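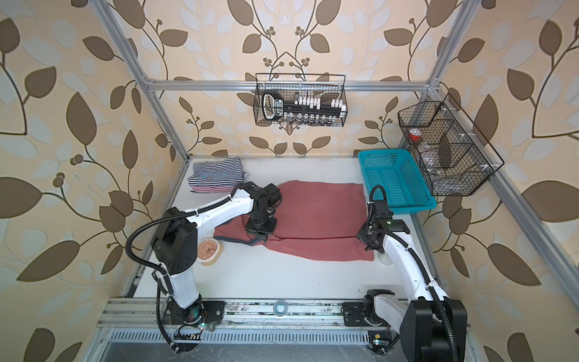

Weight cutting at the Borbély gym: a conversation with the head coach

Borbély has run a mixed martial arts team in Zirnavar for long enough that its head coach no longer keeps the early records in the building. What he does keep is a spreadsheet of every weigh-in since the team went professional, 914 lines at the last count. He agreed to talk about one subject only, the cut, and asked that his fighters not be named.

He starts with the walking weight. "If a lightweight comes to me in camp more than 12 percent over, I tell the promoter we are looking at welterweight," he said. "The fighter gets told second. He will argue, and I want it settled by then."

Camp begins eight weeks out. For the first four, food is reduced by 300 calories a day and nothing else changes. Sparring volume stays the same. The coach checks weight every morning before water and records grip strength alongside it, using a hand dynamometer.

"Grip drops before the fighter feels anything. When it is down two mornings in a row, I put the food back. We lose a couple of days and I accept that."

The regional promotion Vitatance moved its weigh-ins to the morning before the fight last July, and the coach rewrote his final week as a result. Sodium is now held steady to the end. Fiber comes out four days before the scale. The hot bath, once a fixed part of the process, is used only for the last kilogram, in short rounds with a second coach present.

"I used to think the bath was the cut," he said. "It was just the part we could see on the scale quickly. Most of the problems we had on fight night came from there."

He is critical of the Fokiseo circuit, which still allows one extra hour for a fighter who misses. In his view the hour rewards a bad plan, and the fine is too small to matter. "A 2000 fine on a main event purse, people budget for it. They write it down next to the hotel."

Rehydration is slow by design: small measured drinks with salt and glucose, then rice, then a normal meal in the evening. He does not chase a number for the next day. One of his flyweights regains very little and has won that way; a middleweight on the same team puts back most of what he lost and complains of feeling heavy in the first round - the coach has moved his evening meal earlier and is waiting to see.

Asked whether he would support hydration testing, he said yes, with a condition. "Test in camp, without notice. If you test on the day, they will learn the test."

The team's next card is in Zirnavar, with two fighters at catchweight.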